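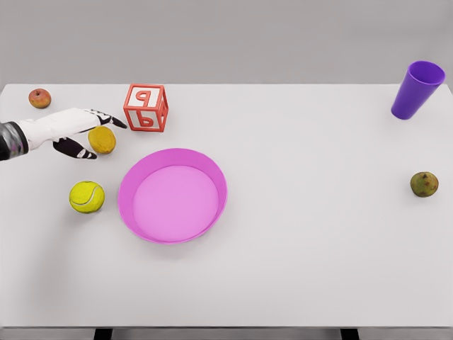

Tips for the sim table (robot club, pick-and-place task)

Quick notes before the May round. Shamim Rizvi asked me to write these down so we stop answering the same stuff every meeting. Add your own at the bottom.

Setting up the table

Keep the bowl closer to the hand than you think. Long carries are where things get dropped.

Spread the rest out. Lemon by the fingers, cup and pear way over on the other side, fine. Leave bare table between objects or the fingers clip the neighbor on the way down.

Plain wall, plain white top. Don't add a wood texture becuase it looks nicer. Do that after the grasp works.

Save the layout under a new name every time you move something. Mirani team lost theirs twice.

Picking stuff up

Start with the letter block. Flat sides, easy. Line the fingers up with a face, not a corner. If it's sitting at an angle, turn the wrist first, then go in.

Lemon next. Grab across the short way. Grab the ends and it squirts out.

Tennis ball rolls. Come down from over the top, slow, close both sides at the same time. If one finger touches early, back off and start again.

Pear: go for the fat part. Apple same idea, but if it's near the back edge approach from the front or you'll shove it off the table.

Cup is the hard one. It tips. Low grip on the body, never the rim. Leave it till last.

Letting go

Lower into the bowl, THEN open. Ours is shallow and a ball dropped from high up just bounces out.

Wait a beat after opening before you lift. Fingers drag things.

When it goes weird

Object shakes in the hand: grip force too high. We run 200 in the Plorna settings file, not the 923 that's in the old handout. Cross that out if you have a copy.

Object sinks through the table: collision box is off. Reload the object, dont fiddle.

Hand freezes halfway: joint limit. Move the base back a bit and retry.

Whole thing crawls: close the other windows. Yes, even the music one.

Scoring reminders

Run cap is 196 seconds at Cundside. Practice with the timer on.

Anything on the floor is a zero for that object, the rest still counts. Keep going.

Log every run, bad ones too. Object, grip, what happend. One line is plenty.

Gerex login is on the card inside the cabinet door. Put the card back please.

More on cup grips once I've had time to try the side approach again.

Updated 12/05/2019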